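Home | Projects | How-To | Robots | About

How to Set Up a Parts Sorting Job for Two Robot Arms

People ask me all the time if a robot can do the dull jobs yet – fold the towels, empty the dishwasher, sort the junk drawer. My answer for sorting is "kind of, if you set the table for it." I've been at this since May in our shop in Skelville, and what follows is how I'd lay out a first sorting job if I were starting over.

The job is simple for a person. Mixed electronic parts come in on one tray, and each one has to end up in the right bin. My coworker Beatrice Muli can do it while talking on the phone. Two arms working from opposite sides of a table need a lot more help than that!

Step 1. Lay out the table

Put the mixed parts in one shallow tray at the far side, in the middle, where both arms can get to it. Then put your sorting bins along the left and right edges, two per side, and leave the middle of the table clear. I used to fill that space with more bins and the arms kept swinging over them (and into them, once, on a Tuesday I'd like to forget).

A sheet of plain white paper in the bottom of a steel tray is worth the ten seconds it takes. Bare steel throws reflections all over the place.
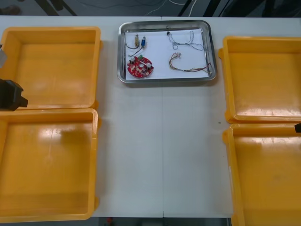

Start with just a handful of parts. My first go was a heap of 154 pieces and the arms mostly stirred it. Go small, get a clean run, then add more.

Step 2. Pick parts that are different from each other

A round circuit board, a couple of capacitors and a wire harness make a good first batch. They don't look alike and they don't grip alike, so you find out fast what your setup is bad at. Mine is bad at wire. A harness sags, snags on its neighbor and drags it along for the ride. Give each harness its own patch of the tray and keep the connectors pointing away from the other parts if you can.

Step 3. Decide which arm does what

Keep it boring. Left arm fills the left bins, right arm fills the right bins, and only one of them goes into the parts tray at a time. Sharing the tray can wait. Américo Cordeiro over in Jallside lets his two arms work at once and gets away with it, but he's been tuning that thing for ages.

Step 4. Run it and keep score

I write down each try as a pick, a drop or a miss. My last full session was 103 tries with 72 good ones, and 11 of the misses were the same harness. That told me more than any video did.

Step 5. Check the close-up view

If you have a camera near the gripper, look through it before you blame the software. Glossy plastic bins give you glare, and old bins have dirt in the corners that can pass for a small part. Wipe them out and move your lamp.

Look at what's being held, too. With a solenoid, I like to see the plunger and spring clearly and know where the wire is going. A trailing wire can catch on the rim of a bin, and then your nice pick is on the floor.
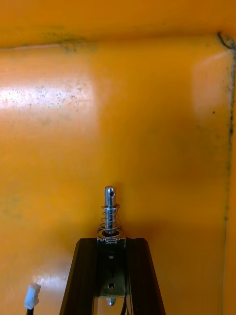

So can machines do this chore yet?

On a good day, with a tidy table and parts I picked myself, yes – slowly. Hand them a real junk drawer and I'd still bet on Beatrice. I'm going to try screws and washers next, and I'll add the settings to this page when I have some I trust.

Contact | Copyright Skelville Workshop Notes | Back to top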